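Rattle from aluminum extrusion wall when compressor runs, already torqued everything

Posted in: Workshop & Garage > Noise and Vibration
Asked by Ferdinand Bühler
December 29, 2025
982 views

I have a partition in a shared workshop made from slotted aluminum extrusion. The verticals stand side by side, with a horizontal crossbar running along the top and a gray plastic panel mounted in front of part of it. The partition went up in September. The compressor is a Derkell two-cylinder unit on the other side, on four rubber feet, on a bare concrete slab.

When the compressor runs there is a rattle from the partition. It is not constant. It is absent at startup, appears a few seconds in, and gets worse as tank pressure rises. Above 80 psi it is loud enough that people stop talking. When the motor cuts out the rattle stops at once.

What I have done so far:

Checked every bolt I can reach with a torque wrench. All were at the value on the Milwood hardware sheet. I went up 10 percent on the corner brackets. No change.

Put a second rubber pad under each compressor foot. The rattle got slightly worse.

Pushed on the panel by hand while the compressor was running. The rattle drops by maybe half but does not go away. Pushing on the verticals does nothing I can hear. 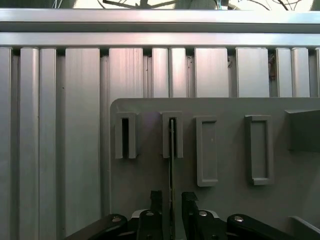
Gray panel and verticals, crossbar along the top.

I have a phone app that shows a spectrum. There is a clear line at 24 Hz and a series of lines above it, plus a broad hump centered a little above 1,000 Hz that only appears when the rattle is present. I assume 24 Hz is the pump speed but I have not measured the pump.

I would like to fix this without taking the wall down. Is it the panel, the joints, or the compressor feet? And is there any point in filling the extrusion cavities with foam or sand? I have seen both recommended.

2 answers, sorted by votes

Alois Eder
Accepted by the asker

You have two separate problems and it helps to keep them apart. One is energy getting into the wall. The other is something on the wall that is free to move and hit its neighbor. The 24 Hz line is the first. The hump above 1,000 Hz is the second. A rattle is a string of small impacts, and impacts between hard parts put out broadband noise in that region more or less regardless of what is driving them.

The pump speed is easy to confirm. Read the motor speed off the plate, measure both pulleys, and multiply motor speed by motor pulley diameter over pump pulley diameter. 24 Hz is 1,440 rpm. If your pump comes out a lot slower than that, look at the motor instead, or at the second harmonic of the pump. Either way, use the number you calculate and not the phone reading. A phone on a bench picks up bench resonances, and most phone microphones roll off at low frequency.

The rattle growing with tank pressure is normal. Torque per stroke rises with pressure, so the rocking motion of the compressor on its feet rises too. Below a certain amplitude the loose part stays seated. Above it, it lifts off and slaps back, and you hear a rattle with a fairly sharp onset.

Now the pads. Stacking a second pad under each foot makes the mount softer, which lowers the natural frequency of the compressor on its feet. For isolation you want that natural frequency well below the running frequency, by a factor of three if you can get it. If the original feet were stiff and put it at, say, 40 Hz, adding pads may have brought it down closer to 24 Hz, straight into resonance. That would match "slightly worse". Going softer again would bring it out the other side, but a tall stack of pads lets the machine walk. Proper mounts selected for the load are the answer. Weigh the machine or take the shipping weight, work out the share at each foot (it will not be equal, the motor end is usually heavier), and pick a mount that deflects at least 4 mm under that share. A 4 mm static deflection gives a natural frequency close to 8 Hz, which is a third of 24. Rubber comes out somewhat higher than the simple formula says, so lean toward more deflection.

Also check for anything rigid bridging the compressor to the building. Hard pipe is the usual one. Good mounts with a rigid outlet line do very little. Put at least half a meter of flexible hose between the tank outlet and the first fixed clip. Conduit counts as well.

For the panel: torque on the bolts tells you the bolts are tight. It does not tell you the panel is clamped. Plastic sheet is often fitted with oversize holes to allow for thermal movement, and if there is a sleeve or shoulder in the hole, the bolt bottoms out on the sleeve and the sheet floats. You can tighten that all day. Try this in order.

1. With the compressor off, knock on the panel with a knuckle, moving along in steps of a hand's width. A clamped area gives a dull sound. A floating area buzzes.

2. Slide a strip of paper between panel and extrusion wherever there is a visible line. It should not go in at a fixing. Mark the spots where it does.

3. Fit closed-cell foam tape, 3 mm thick, along the contact faces at the marked spots, compressed to half its thickness. Do not use hard rubber.

4. Run the compressor up to cutoff and listen again.

You said hand pressure only takes off half. So there is a second source. Cables lying on or against extrusion are a common one, as are T-nuts left in a slot with no bolt in them. A forgotten T-nut in a vertical slot will chatter at any level and you will not find it with a torque wrench. Run a thin rod down every slot.

On filling: skip it. Sand adds mass and some damping but it leaks out of every opening, and foam in the cavities adds almost nothing because the profile itself is not what is ringing. The profiles are stiff. What moves is whatever is attached to them.

3 comments

Ferdinand Bühler: Motor plate and pulleys give 1,448 rpm at the pump, so 24 Hz was right. Outlet line is hard pipe for its whole length. I will start there.

Alois Eder: Then do the hose first and leave everything else alone until you have listened to it. Otherwise you will not know which change did what.

Ferdinand Bühler: Hose fitted, and two loose T-nuts found in one slot. Rattle now starts at 110 psi instead of 80. Foam tape is on order, mounts after that.

Fragkou
Reputation 1,931

Had the same thing with a shelf unit. Moved the compressor outside in a box with vents and the noise was gone. If you have anywhere to put it I would do that before buying mounts. Make the box bigger than you think, mine ran hot until I cut a second vent.

I would also not go over the torque sheet on the brackets. The nuts can deform the slot lips and then they never hold right again.

1 comment

Alois Eder: Agree on the torque. Back the brackets off to the listed value and check the slot lips while you are there. For an outdoor box, look up the minimum temperature for the compressor oil first — standard oil gets thick in the cold and the motor may not start.

Related threads
Choosing rubber mounts for an uneven load
Justdale air dryer humming at idle
Foam tape or felt behind plastic sheet?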